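Sorting Mixed Cutlery with Two Arms: Task Planner and Perception Software
Project report, Skurnside robotics lab course
27 February 2021

1. What the project was

The task was to write the software that lets a two-armed table robot put a mixed set of forks, knives and spoons into a three-compartment tray. The arms, the grippers and the low-level joint control were already there when we started. Our part was everything between the camera images and the motion commands: finding the pieces, deciding which arm takes which piece, planning the paths and checking that the arms stay out of each other's way.

We named the planner Clenach. The perception part is called Bumuria. Both are written in Python, with one small C++ module for collision checks because the Python version was too slow to run inside the planning loop.

The course gave us a fixed cutlery set. Most of it is gold-colored with dark green handles, and a few pieces have other finishes. We were told early on that the set would not be swapped for something easier, so the shiny surfaces became a large part of the work.

2. System overview

The software runs as five processes that pass messages to each other:

camera server – collects images from the fixed camera and both wrist cameras and puts a time stamp on each
Bumuria – finds pieces, labels them, estimates position and angle
world model – keeps one list of all pieces and their current state
Clenach – picks the next piece for each arm and plans the motion
executor – sends the path to the arm and watches gripper feedback

The world model was not in our first design. We had perception talk straight to the planner, and every time a piece dropped out of view for a moment the planner thought it had vanished and made a new plan. With the world model in between, a piece stays on the list until there is a good reason to remove it. A piece can be in one of four states: loose, held, placed or unknown. Unknown pieces are left alone until the next look.

3. Perception

We use the fixed camera to get a rough list of pieces and the wrist cameras to correct it. The fixed view is good enough to tell where a piece is and which way it points. It is not good enough to tell a gripper where to close, mainly when pieces overlap.

Bumuria uses a segmentation network that we trained on 1488 labeled images. We labeled them by hand with a tool from an earlier course project, Adeyemi, which saves outlines as plain text files. The first labels had one class per piece type. After some tests we split every piece into two parts, head and handle, and this helped more than any change we made to the network. A handle is a plain shape in a dull color. A head is a mirror, and it takes on the color of whatever is near it.

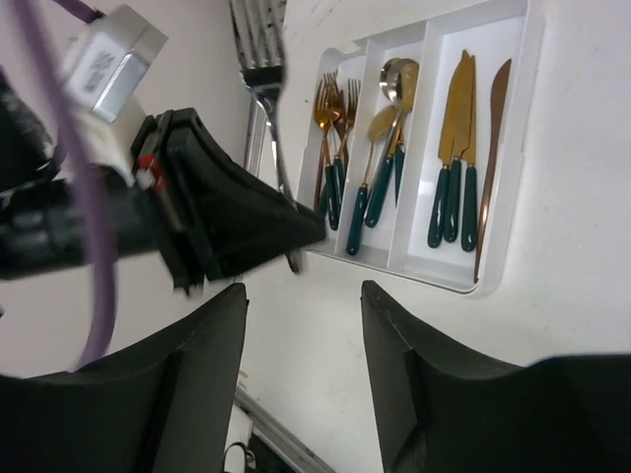 Two rules came out of this. The angle of a piece is taken from the handle when at least half of the handle is visible, and from the neck otherwise. The type of a piece is taken from the head only. If the head is hidden, the piece gets the type unknown and the planner will not assign it a compartment.

Pieces with a single metal finish from end to end gave us more trouble than the green-handled ones. There is no color change at the neck, so the network often put the border between head and handle in the wrong place. We added a fallback that measures width along the piece and puts the border at the narrowest point. It works for forks and spoons. For knives it is less reliable, and we ended up using a fixed ratio of the total length.

Inside the tray, we stopped trying to separate every piece. Once something has been placed, the planner only needs to know how full the compartment is and how high the pile has become. Bumuria gives each compartment a fill value from the wrist camera, and Clenach uses it to choose the release height. This removed a lot of code that we had spent too long on.

4. Planning

Clenach works in two steps. The first step is assignment. Every loose piece gets a cost for each arm, made up of the path length, how many other pieces touch it, and whether the arm would have to cross the middle of the table. The planner takes the cheapest pair of piece and arm that does not conflict with what the other arm is doing.

The second step is the path itself. We use a sampling planner with a limit of 60 tries per query. If no path is found, the piece gets a penalty and the planner moves on to another one. Pieces with a penalty come back later, often after the piece lying on top of them has been taken away.

The tray is shared, and only one arm may be above it at a time. We handle this with a simple lock. An arm has to hold the tray lock before it enters the volume above the tray, and it gives it back when it has moved clear. An arm that is carrying something and cannot get the lock waits at a hold position over the open table. We looked at splitting the tray volume by compartment so that both arms could work there together, but the compartments are narrow compared with the grippers and we dropped the idea.

Cables had to be modeled too. In the first version they were missing from the collision model, and the planner happily chose wrist turns that pulled them tight. We now limit the last joint to a smaller range and add a coarse capsule shape on the cable side of each gripper. The capsule is larger than it needs to be. It costs us some grasps near the back wall.

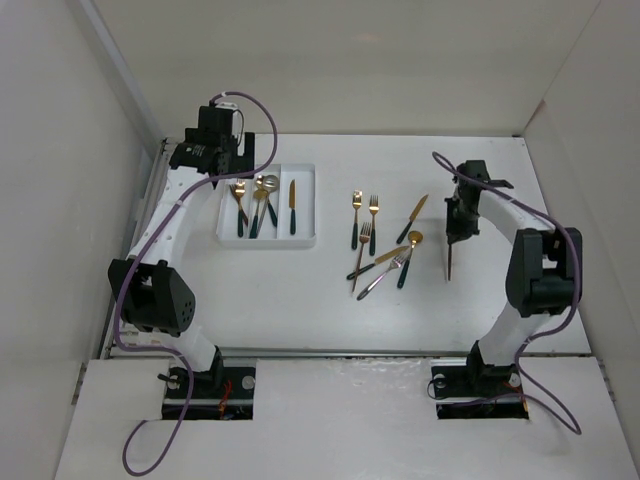
5. Tests and results

We ran the full system 49 times. A run starts with the pieces spread or piled by hand and ends when the planner reports no loose pieces or when someone stops it. Before each run we saved the start state so that planner changes could be replayed in simulation on the same layout.

Over these runs the system made 174 grasp attempts that failed. We went through the logs and put each failure into a group. The largest group was grasps on overlapping pieces, where the gripper closed on two handles or pushed the top piece away. The second was wrong height, where the fingers closed above a thin handle. The smallest was wrong angle, and most of those happened with the single-finish pieces described in section 3.

Wrong height was the easiest to improve. The depth values on the metal parts were noisy, so we stopped using them. The grasp height is now computed from the table plane plus a fixed thickness for each type. For pieces lying on top of others we add one more thickness for each overlap that Bumuria reports.

Overlaps are still the main weakness. The planner prefers pieces that nothing lies on, which is fine until all of the remaining pieces cross each other. In that case it takes the one with the most free handle length and lifts slowly. Sometimes a second piece moves along with it. The world model then marks everything within a set distance as unknown and asks for a new look, and this is where most of the lost time goes.

6. Placing and the held-piece check

After a grasp, the executor brings the piece up in front of the wrist camera and Bumuria checks it again. The check answers two questions: is there one piece in the gripper, and is it the type we expected? If the type is different, the world model is corrected and the compartment changes with it. This happened most with knives and spoons seen from the side in a pile. 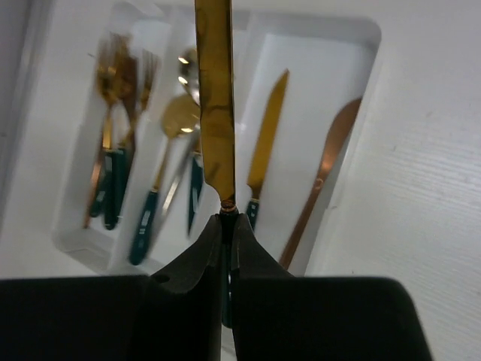
The check also estimates the tilt of the piece between the fingers. We needed this because a piece held near one end can rotate a little during the lift, and the release pose was computed as if it had not. The tilt is now passed to the planner as an offset on the tool frame. Long knives gained the most from this, as a small error at the fingers turns into a large one at the tip.

Motion blur was a problem here for a while. Our first version took the check image while the arm was still moving, to save time. The held piece moves with the camera and comes out fairly sharp, but the background does not, and the fill value for the tray was wrong as a result. The executor now takes two images: one during the move for the held piece, and one after the arm has stopped for the tray.

Release is a separate small routine. The arm lowers the piece to the release height, tips it toward the direction of the compartment, opens the fingers and backs away along the handle. Opening the fingers fully made them hit the tray walls, so the opening is limited to a bit more than the thickness of the piece.

7. Tooling

The replay tool took longer to write than planned and ended up being the part we used most. It reads a log, shows the world model at any time step and can run a different version of Clenach from that point. Most planner bugs were found this way without touching the robot. The log format is a folder of images plus one text file with a line per message. It is bulky but can be searched with normal tools.

We also wrote a checker that reads a log and reports states that should not happen, such as both arms holding the tray lock or a piece going from loose to placed without being held. It found a timing error in the world model that we had been blaming on the network.

8. Open points

The piece-in-pile problem needs a real solution. One option is to push the pile apart with closed fingers before grasping. We have a push motion in simulation but have not run it on the arms.

The fixed-camera calibration has to be repeated after every time the camera is touched. The script for it is in the tools folder and needs the table to be clear.

The tray position is read from a config file. Bumuria can detect the tray, but the result is only shown in the replay tool and is not used by the planner yet. We plan to connect the two by April. Until then, if the tray is moved, the three compartment centers in tray.cfg have to be measured and entered again by hand.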